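Hand-held grippers leave the lab: the Ziter kit on a clothes pile

Anyone who wants to teach a robot arm a household job has to get examples of the job from somewhere. The traditional route is to drive the arm by remote control, one movement at a time, with an operator sitting at a second arm or wearing a headset. It works, but it ties every recording to one machine in one room. The hand-held route does away with the arm. A person picks up a tool with the same fingers and sensors the robot would have, does the work with it, and the recording is matched to a robot later.

Prukier has sold a tool of this type to research groups for a while. The Ziter kit is its first offer to smaller buyers: care equipment makers, laundry service firms and teaching departments that have an arm but no recordings to train it on. The kit can be bought outright or taken as a service, in which Prukier's partner Rerkia supplies trained operators and hands over checked recordings.

We looked at the service version, on cloth. Cloth is a poor subject for automation. A box has a fixed shape and a known centre; a garment has neither. Its edges hide under it, its thickness changes with each fold, and two fingers closing on it may take up one layer or three. Most demonstrations of clothes handling take place on a plain flat table under even light. Rerkia works in people's homes, among the beds, windows and furniture that a finished machine would have to cope with.

The fingers are tall, tapered and bright yellow, with a long slot through the middle of each. The slot lets the finger bend around whatever it closes on, so that the grip spreads over a length of material and does not depend on the very tip. On corduroy, which has enough body to stand up in a fold, the fingers have something to close on.
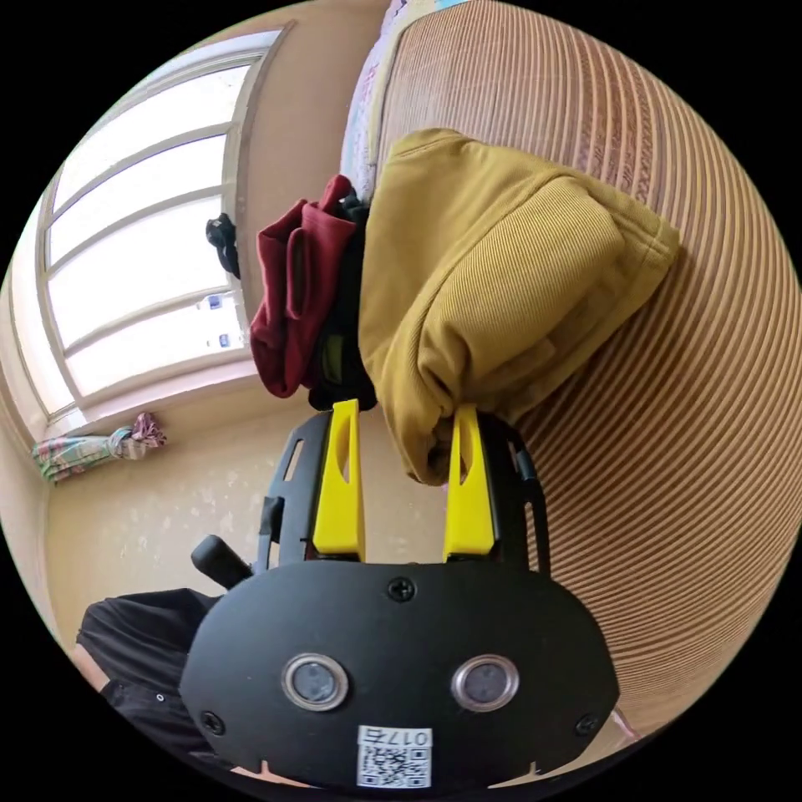
Conceição Peixoto would rather the fingers were narrower. Her view, sent to us after she had read a draft of this piece, is that any finger wide enough to hold a thick seam is too wide to separate two layers of thin cotton, and that a buyer who handles mostly shirts and bed linen should ask for a trial on those before signing anything. She also doubts that recordings made with one finger shape carry over to another without a good deal of extra work.

Prukier accepts the first point and disputes the second. It supplies one finger shape with the standard kit and says a slimmer pair is being tested. Until that pair is on sale, the kit is best suited to medium and heavy fabrics.

Weight and handling

The handle sits to the side of the body, and the wrist stays close to its natural angle when the tool points downwards. It is less comfortable when reaching across a bed, where the elbow has to lift. Rerkia's operators work for 50 minutes and then rest for ten, and we would not want to go longer. After the first hour our own tester began to let the fingers drag on the fabric, which shows up in the recordings as a hesitation before each grasp.

The two round sensors on the front plate are exposed. They are set in silver-coloured rims that stand up to ordinary knocks, though lint collects where rim meets glass and has to be brushed out. A cloth is supplied. A soft brush would be more use.

Each tool carries a printed code, which ties a recording to the unit that made it. This matters more than it sounds. Small differences in how two units are put together will appear as small errors in position, and without the code there is no way to trace them afterwards.

Working in pairs

Much of the value of the service lies in jobs that need more than one tool. Folding a large garment, turning a sleeve or moving something off a bed without pulling the rest with it is hard with a single pair of fingers. The kit can record 2 tools against a shared clock, and they may be held by one person or by two people standing on different sides of the work.

Timing between tools was good. We compared the closing of the fingers on each side with the movement of the fabric and found no drift that would trouble a training run. Position was less steady. Close to a bright window the tracking lost its place several times, and the software marked those stretches as unusable. Rerkia's answer is to record again, and the customer isn't charged for the lost takes. Drawing the curtains cures most of it, at the cost of making the room less like the one the robot will meet. 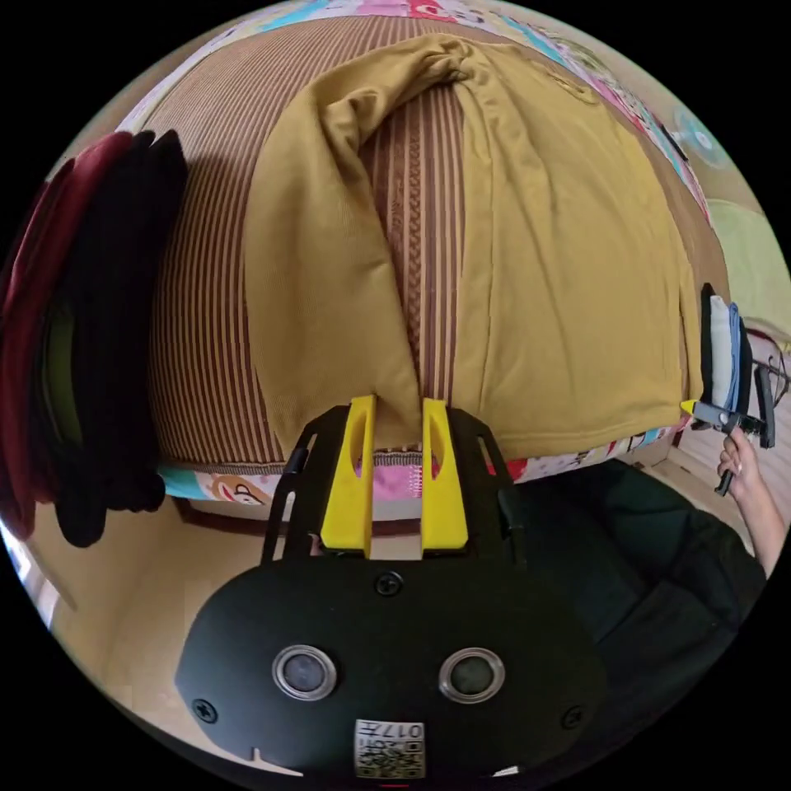 What the service delivers

Recordings arrive as a folder for each session, with the path of each tool, the opening of the fingers and the video. A short text file lists the task, the type of garment and any stretch marked as bad. Delivery took 11 working days in our case. Prukier quotes up to 24 for larger orders.

The format is open and documented. Ramalho, whose training software we used to read the files, has a ready-made import for it, and the first session loaded without changes. The second failed on a garment name with an accent in it, a fault that Prukier corrected when told.

Labelling is the weaker part. "Fold" and "gather" were used for the same movement by different operators, and we had to go through the sessions by hand to put them in order. A fixed list of terms, agreed with the customer before work begins, would remove the problem. Prukier says such a list will come with the next software release, due in July.

Buying or hiring

Outright purchase makes sense for a group that will record every week and has staff to do it. The learning period is short, but keeping operators consistent is steady work and should be budgeted for. For a firm that needs one body of recordings on a known set of garments, the service is the better choice, with two conditions: agree the terms for each movement in writing, and ask for a trial session in a room with a large window.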